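Timelの体験版を入れてみた

5月から、Bettencourtが出しているロボット用シミュレーター「Timel」の体験版を触っている。ハンドやアームを買う前に、画面の中で台所まわりの作業を試せるという製品だ。体験期間は20日。付属の台所シーンは112種類ある。

インストールは3回目で通った。最初の2回はグラフィックドライバーが古くて起動しなかった。説明書の該当箇所は後ろのほうに小さく載っている。

試したのは、台所シーンの中で濃い色の丸いものを相手にグリッパーを動かす作業。手先からの視点で画面を保存した。

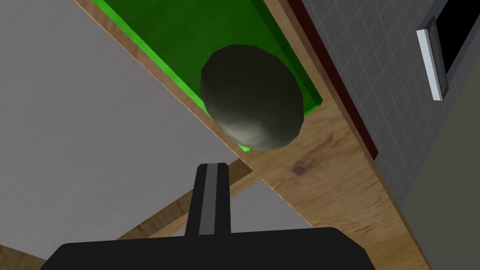
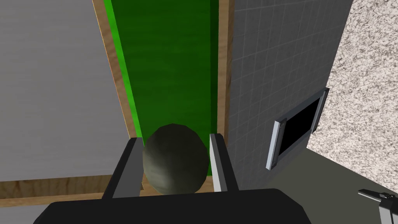
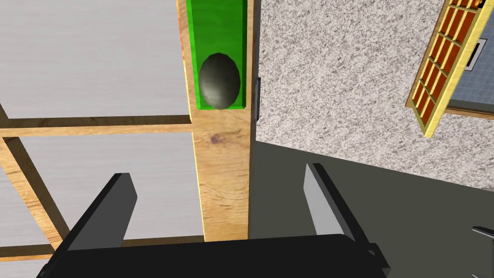
3枚とも同じ台所のシーン。2枚目では2本の指が丸いものを挟んでいる。

Timelは個人で買う価値があるか。
実機を持っていて、動作を事前に確かめたい人なら買っていいと思う。眺めて遊ぶだけなら体験版で足りる。

見た目は簡素で、丸いものは面の角がわかる程度の粗さ。木目やタイルの模様は入っている。自分の用途ではこれで困らない。

操作の記録はまとめて書き出せる。手元の記録は1785件になった。書き出し先のフォルダー名に日本語を使うとエラーが出るので、英数字にしておく必要がある。

比較用に入れていたHardenのソフトは、視点の切り替えに毎回メニューを開くのが面倒で消した。Timelはキー一つで済む。

購入の窓口は代理店のFlorkportで、見積もりを頼んだところ翌朝に返事が来た。保守契約は別料金。体験期間が終わるまでに、別のシーンも動かしてから決める。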